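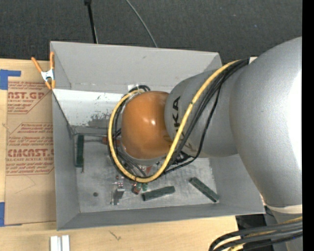
Home Stories Workshops Visit Contact

Sorting day at Clallerdale

Anyone who has tried to keep a workshop tidy will know the trouble with long, thin things. They roll, they slide, they hide at the back. The woman who runs the parts store at Clallerdale has spent 15 years thinking about it, and she lights up as soon as I ask about bins.

"People laugh, but I love a good bin," she says. "Give me a low front so I can see in and get my hand to the bottom, and a higher back so nothing goes over. I'd have 200 of them if they'd let me!"

Bars are her favourite thing to sort, and she has firm views on them. She doesn't like to see a bin filled to the top. "Three or four lying on the floor of it, that's lovely. You can tell one from the next, you can get your fingers round them. Pile in 34 and you've got a game of pick-up sticks."

She learnt the trade at Ultska, a small fittings firm where everything went into old biscuit tins, and moved here when the Degefa building opened its upstairs rooms. The first thing she asked for was a wooden table at the right height — she had spent too long bending over the floor.

And new bins? She pulls a face. "I like them worn. Scratches on the bottom mean it's being used. We had a lovely clean set from Gestano and I couldn't wait for them to get a few marks."

Her one rule is that pins and other small bits get checked before a bar goes anywhere, as a bent one can cost you a whole Tuesday afternoon. Then she is off again, telling me about labels (handwritten, always in capitals) and the drawer of odd ends she still hopes to sort by December.

Last updated: December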